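Stretching the grocery budget when prices keep climbing

I got a little obsessed with my receipts this spring. In May I finally added up three months of them, and the total for food and cleaning stuff was $554 a month for the two of us. That stung! So I started a price book, and I love it so much that I want everyone to have one.

A price book is a plain notebook with one page per item. Write the store, the size of the package, the price and the price per ounce. You only need the things you buy over and over: coffee, rice, eggs, dish soap, butter, oats. Mine has 15 pages and it took one evening with a cup of tea and a pile of old receipts.

Once you have a few weeks in it, the fun begins. You'll see which prices went up, which ones slid back down, and which packages quietly got smaller at the same price (my oats did, and I was furious). Always compare the price per ounce. The big box often wins, but my coffee is cheaper in the small bag.

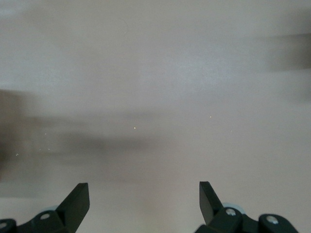 A plain, pale surface with a soft matte look.

Next, the pantry. Before any shopping trip, pull everything forward and plan two dinners from what's already there. My friend Helmi Vuorinen calls these "shelf suppers" and her lentil and tomato one is so good that I make it even when the fridge is full.

More quick ones:

Freeze butter when it's on sale. It keeps for months, and you can grate it straight from the freezer for biscuits.

Cut dish soap with water in a pump bottle, half and half. Mix up a little at a time.

Buy a block of cheese and shred it yourself. It melts better too!

Save onion ends, carrot peels and celery tops in a freezer bag. When the bag is full, cover them with water and simmer for 90 minutes for a lovely broth.

Keep a running list on the fridge door and cross off anything you can't remember wanting.

Graciela Alarcón wrote in to ask if I track the store brands separately. Yes, same page, different color pen. Green for store brand, blue for everything else.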